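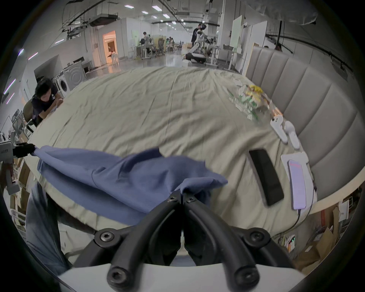 A blue garment on the bed, loosely bunched, with a phone and a remote-like device for company.

The case against folding on the bed

Every laundry guide I have read in the past year says the same thing. Take the clean clothes to the bed, dump them out, and fold. It's a big flat surface, the guides say, and it's at a decent height, and you can't go to sleep until the job is done. I have been doing it this way since college and I no longer believe a word of it.

Start with "flat." A bed is flat the way a lawn is flat. The sheet is wrinkled unless you made the bed five minutes ago, and a shirt laid on a wrinkled sheet picks up the same hills and valleys. You smooth the sleeve, the sheet moves with it, and you smooth it again. Try folding the same shirt on a kitchen table and see how much less fussing there is.

Then there is everything else that lives on a bed. Look at the one in the picture: a phone with its cable running over the side of the mattress, what looks like a remote, a plastic bag with something yellow and green in it. Mine is worse. Before I can fold anything I have to clear a space, and the things I clear go to the headboard end, and by the third towel they have slid back down. I have folded a phone charger into a pillowcase. I found it 6 days later.

The height argument is the one that really bothers me. The Burnstead catalog lists its standard bed at a "comfortable working height," and I'd like to know what work they had in mind. Standing, I stoop. Sitting, I lean over with my elbows on the mattress and reach for the far corner of the thing I'm folding, while the near corner heads for the floor. A full load takes me 48 minutes that way, including the part where I lie down.

As for not being able to sleep until it's finished, anyone who has shoved a pile of T-shirts to the other side of the mattress knows what that promise is worth.

Naturally there are people ready to sell you a fix. Oka makes a folding table on wheels for $400. Dokov has a padded mat that is supposed to grip the fabric, and I tried one at a friend's place; it gripped the lint. Rosales will build a laundry counter over your washer, and the quote I got was $1,675 before the sink. I have a front-loader with a perfectly good top, and I fold on that now. It's narrow, so sheets are still a problem, and I haven't solved it. I may stop folding sheets.

I don't expect the guides to change. A bed looks nice with a neat stack on it, and a washer lid doesn't. But if you hate folding, try moving it out of the bedroom for a couple of loads before you decide the trouble is you.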